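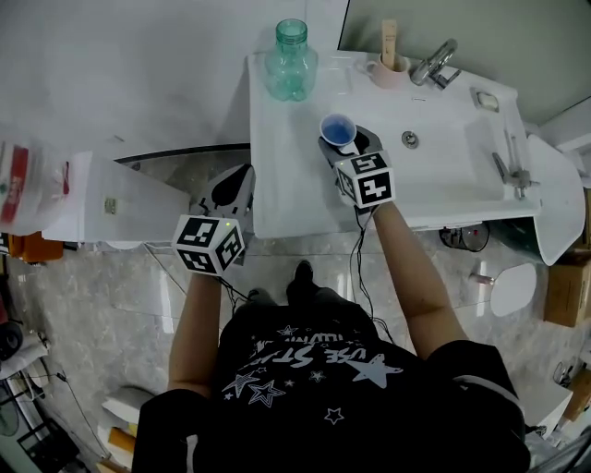

How long should the synopsis of a crime novel be when you send it to a publisher?
One single-spaced page, or 500 to 600 words, unless the publisher's guidelines give another limit.

Writing the synopsis

The steps below use a finished manuscript called Skikberg, a mystery set in a mining town, with 59 chapters. The method is the same for a shorter book.

1. List the chapters. Open a new file and write one line per chapter: who acts, what changes. Leave out weather, setting and backstory.

2. Mark the lines the plot can't do without. Delete a line and read the ones on either side. If the later events still make sense, leave it deleted. In Skikberg this cut the list to 19 lines.

3. Name as few characters as possible. The investigator, the victim, the killer and one other person are usually enough. Refer to everyone else by role: the mine manager, the victim's sister. Put a name in capitals the first time it appears and in normal type after that.

4. Write in the present tense and third person, even if the novel is a first-person account. Start with the crime or with whatever brings the investigator to it.

5. Join the lines into paragraphs. Each paragraph should end on a change in what the investigator knows. Give false leads one sentence each, including how they are ruled out.

6. State the ending. Name the killer, the motive and the evidence. A synopsis that stops at a question belongs on the back cover.

7. Check the length. The first draft for Skikberg ran 208 words over. Most of the excess was in adjectives and in a subplot about the Briteck payroll, which was reduced to one clause.

Common faults

Theme statements ("a story of greed and loyalty"). Remove them.
Dialogue. Report what is said, if it matters.
Two plot lines told in parallel. Follow the main one and bring in the second where they meet.
Events in the wrong order. If the book uses flashbacks, place each one where the reader meets it.

File format

Use a 12-point serif font, one-inch margins, and the title and word count of the novel on the first line. Save it separately from the sample chapters.

Last updated 18/01/2026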